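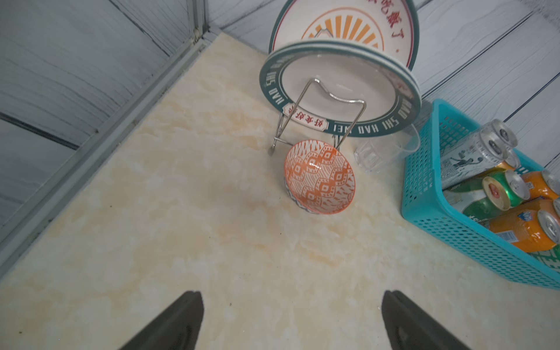 Countertop Recycling Drop-off Moves to Multholm Street

The Saturday drop-off for used building materials is moving. From the first weekend in September it will be at the old Naseri tile shop on Multholm Street, two doors up from the bakery. The yard behind the library is being dug up for new drains and will be closed until spring.

Hours stay the same, 9 a.m. to 1 p.m. Please use the side gate. The front door of the shop opens onto a step that is too high for hand trucks.

What we take has changed a little. Countertop offcuts, sinks, faucets, cabinet doors with hinges attached, full boxes of tile and unopened grout are all welcome. Part boxes of tile are fine if there are at least ten of one kind. We can no longer accept carpet, single-pane windows or anything that has been glued to drywall. Paint goes to the county site, as before.

Slabs longer than six feet need a call ahead so that two people are on hand to lift. Ask for Sibel Coşkun on weekday mornings. She also keeps the wish list, and right now there are three families waiting on kitchen sinks and one on a bathroom door, 28 inches, left-hand swing.

Between January and the end of June the drop-off took in 2,306 items, and 1,353 of them have gone out again to homes in town. Most of the rest is tile. If you have a small floor or a garden path in mind, come and look through the racks. Tile is free through the end of October, and you don't need to sign up.

Everything else is priced with a sticker. Cabinet doors are two dollars, faucets five, sinks ten. Countertop pieces go by length, and Abbas Taheri will cut them down on site for a small charge if you bring your measurements written out. He asks that people measure the wall as well as the old counter - older kitchens are often out of square, and a piece cut to the old counter can leave a gap at the back.

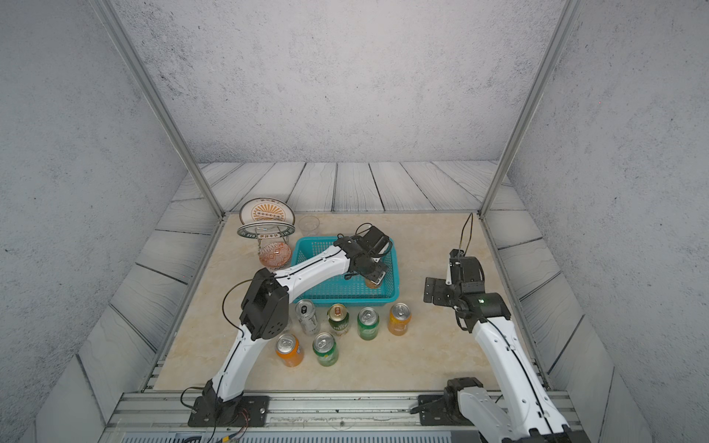
The repair bench will come along to the new place. Thư Bùi is there on the second and fourth Saturdays for leaking faucets, sticky drawers and loose hinges. Bring the part with you if it comes off easily. She does not do gas fittings or anything wired into the wall.

Parking on Multholm Street is limited to 30 minutes until noon. The lot at the corner is free on weekends and has a ramp down to the side gate. Trailers should come in from the north end, as there is no room to turn at the south.

We still need shelving. The shop came with one long rack along the back wall, and it will hold maybe half of what we have. Steel or wood is fine, any height under seven feet. There is 200 dollars set aside if someone knows of a set for sale, and we can pick up anywhere in town on a weekday evening.

The last Saturday at the library yard is August 30. Anything left outside the gate after that will be hauled away by the drain crew, so please hold on to your materials for a week and bring them to the shop.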